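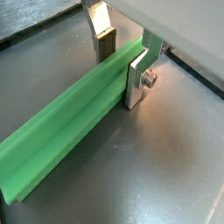
Fig. 1. Green profile, grey work surface

4.2 Setting up the Dronness dehumidifier

1. Stand the unit upright for 20 minutes before switching on.
2. Leave 185 mm clear behind the rear grille. 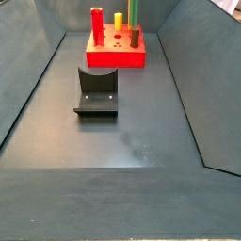 One owner wrote to us that the drain hose kinks if the unit is pushed back any further.

3. Push the hose onto the spout and run it downhill to the drain.
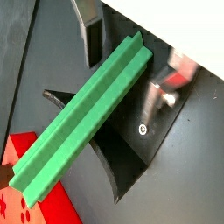 4. Set the dial to LOW. Clean the filter every September.

Caution: do not use an extension lead. If code 311 shows, unplug the unit. 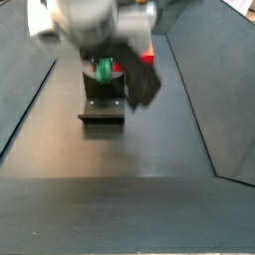
Fig. 4. Ribbed green part with red block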